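Lace front wig care check, before you pack it or post it back to us
Jotinlow Hair, fitting room notes by Paula Dinu
Updated 2019-06-19

I do this check on every piece that comes through the fitting room, and I reckon you can do it at home with a cuppa. Tick as you go and scribble in the margins.

[ ] Lace edge, temple to temple
Hold it up to a window. Small frays are fine, trim them with nail scissors. A tear longer than 9 mm wants a stitch from me, please don't glue it!

[ ] Ear tabs
Bend both gently. If the stay has poked through the fabric, stop wearing it (I've had a scratched temple from this and it stung for days).

[ ] Adjuster straps
Both hooks sitting in the same slot? My Trostine bob always creeps loose on the left.

[ ] Wefts at the nape
Run a finger along each row. Loose threads get snipped, loose wefts get sewn. Friction from collars and scarves does most of the damage here, so winter pieces need a closer look.

[ ] Crown and part
Check for thinning or glue residue. Remover first, then the wide-tooth comb, working up from the ends.

[ ] Fibre tips
Frizzy ends on synthetics are nearly always heat. Ovens, barbecues, hair dryers — I melted the fringe on a Zurkemow over a tray of snags and I still miss it.

[ ] Inside cap
Any itch, redness or smell, wash it before the next wear. Cool water, 2 capfuls of the Boutros shampoo, no wringing.

[ ] Drying and laying out
Towel underneath, out of the sun, and keep it off the good linen until it's properly dry — conditioner marks are a pain to shift.

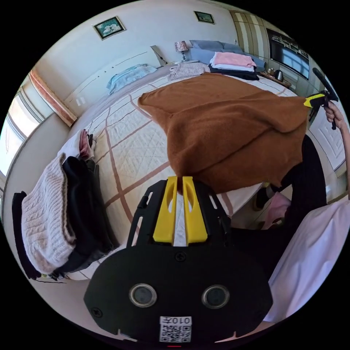

Quilted bedspread, diamond stitching with brown and pink stripes.

[ ] Box and net
Hairnet on, tissue in the cap, lid closed without squashing the crown. Write your order number on the slip. Repairs booked before September go at the old price.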